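Jestora (TV series) 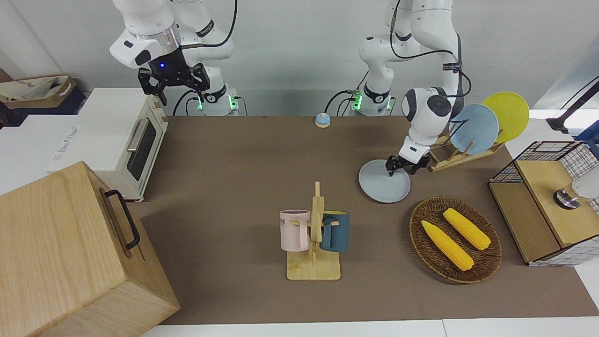 Garkutance Television, Department of Light Entertainment

Jestora is a televised talent competition for variety performers, produced by the light entertainment department of Garkutance Television. Acts include juggling, magic, ventriloquism and physical comedy. Singers and dance groups are not eligible.

Format

Each season has 12 episodes. From more than 300 applicants, 28 acts are chosen for the opening rounds. Acts perform in a fixed running order and are scored by a studio panel. The panel score and the viewer vote carry equal weight. In a tie, the act with the higher viewer vote advances. Performances are limited to four minutes, including setting up on stage.

The semifinals are broadcast live. Earlier rounds are recorded in blocks at the Espinoza studios, usually in July.

Broadcast history

The first episode aired on 27/05/2018. Season 2 moved the program to an earlier time slot and dropped the wild card round, under which one eliminated act could return for the semifinals. The results segment, at first a separate half-hour program, was merged into the main broadcast.

Related programs

Nultano, a companion series, shows rehearsals and interviews with eliminated acts. It uses the same theme music in a shorter arrangement.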